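Kitchen Corner: The Great Chopstick Sort

Every August I get the urge to pull one drawer all the way out and deal with it, and this year the chopsticks lost the draw.

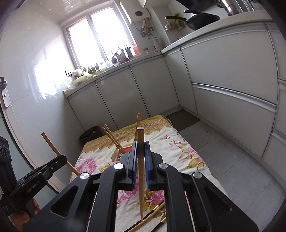
Jinlong Li wrote in after the last issue to say that chopsticks should never go straight back in the drawer after washing, and that a tall container with some holes in the bottom will do more for them than any amount of scrubbing. I read that twice, went and looked at my own drawer, and felt a little guilty. Mine had been lying flat in the back for years, tangled up with the takeout pairs and a corn holder shaped like a pig.

So, a cloth on the kitchen floor it was. I do like the floor for this kind of job. The counters always have a wok or a pot on them, and a chopstick that rolls off a counter ends up under the stove, where you will meet it again when you move out. A cloth with a nice busy pattern, roses for instance, makes the whole business feel a bit like a picnic, and when you're done you can pick it up by the corners and shake the crumbs out over the back step.

I started with 52 loose chopsticks, which I know because I wrote it on the back of an envelope, and I got them down to 20 good pairs before lunch. That left 12 odd ones, and I'll come to those.

The plain wooden ones are the hardest to match. They look like twins until you stand them up side by side, and then one turns out to be a hair shorter or has a fatter tip. Roll each one on a flat surface while you're at it. If it wobbles, it has warped, and no amount of wishing will bring it back (I did try a heavy cookbook overnight once, and all I got was a dent in the cookbook). Run a thumb lightly along the last couple of inches too, and put aside anything that feels rough or splintery. Dark ones with gold bands are much easier, bless them, and I keep those for company.

Wash the wooden ones by hand in warm soapy water, dry them with a towel, and stand them in a little container to air until the next morning. A small red one looks very cheerful by the sink. Mine is a Badon cup that lost its lid long ago - it came from my aunt, along with the wok and most of what I know about rice.

As for the odd ones, please don't throw them out! Five of mine have already gone to the tomato seedlings as stakes. One lives in the flour bin for leveling off the cup, another is very good at getting the last of the jam out of a tall jar, and the rest are in the craft box waiting for the grandchildren, who will surely turn them into drumsticks.

If you have a better way of keeping pairs together, do drop me a line. I've been using a loop of kitchen string around each pair, and it works well enough, though it does make setting the table slower when everyone is hungry.

Next month I'm opening the drawer with the lids in it. Send courage, and any spare lids that fit a Sharifi saucepan, the middle size.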